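2020-04-07

I promised Bláthnaid I would write something about the bin, and I've been putting it off because it meant I'd have to go through the bin first. Well, I finally went through it (with a pot of tea and a great deal of muttering), so pull up a chair.

Every house I've lived in has had a place where things go when they don't have a place. At my mother's it was the drawer under the phone. In the Flunstead apartment it was the top of the fridge, and I'm short, so things went up there and stayed until we moved out. These days it's a gray bin with two compartments, a small one and a bigger one, and I bought it with such good intentions! The small side was going to be for anything waiting to be fixed, and the big side for anything waiting to be carried back to its own room. I even made labels, which I then lost, and I would not be surprised if I find them in another bin someday.

The small side has never really caught on. Everything lands in the big side, whatever it is and whoever is holding it. I'm as bad as anyone. I'll be halfway down the hall with a spatula in my hand, the dryer buzzes, and down goes the spatula.

It's not a pretty bin anymore, either. The slope between the two halves is scraped dark all along the bottom, and the floor has gone dusty and pale in the middle. I had a go at it with baking soda last spring and gave up after one corner. I've grown fond of it anyway — it has taken more abuse than any other thing I own, and it still holds whatever I drop in it.

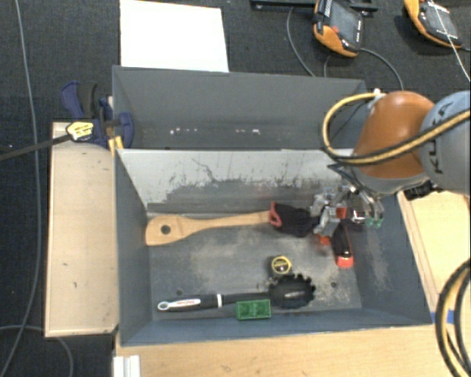

## What goes back where

The wooden spatula was the easy one. It's the one with the round hole in the blade, and I had already been making do with a serving spoon for my onions, so back to the kitchen it went. I gave it a wash and a rub of oil while I was at it and then stood there admiring it for longer than a spatula deserves.

The black bunched-up thing with the reddish-pink trim took more thought. I've decided to treat it as a glove and put it in the basket by the back door, and if somebody comes looking for it under another name, they'll know where to find it. Prapai Limsakul, who has been my friend since we shared a desk at Hullik, tells me I should throw out any glove without a partner after 2 weeks. Prapai also throws out birthday cards, so I take that advice with a pinch of salt.

Then the black and red tool, the one with the wide end. That belongs in the garage, on the hook beside the step stool, and I walked it out there in my slippers and came back with cold feet and a jar of nails I'd been missing. (The nails did not go in the bin. I want credit for that.)

Last was the little dark cylinder with the yellow ring on top. I turned it over a few times at the table, put it on the windowsill, and moved it again when I watered the plants. It's sitting beside my keyboard as I type. I'll find it a home by the weekend, or it will go in the small side and give that poor compartment something to do.

## A new rule, maybe

Bláthnaid empties hers every evening before bed, and she says it takes her less time than brushing her teeth. I believe her, but I know myself, and by that hour I'm on the couch with my book and a blanket. So I'm going to try mornings, while the kettle is on. If you have a system that's lasted longer than a month, please leave me a comment, and tell me where you keep your scissors while you're at it. Mine are missing again.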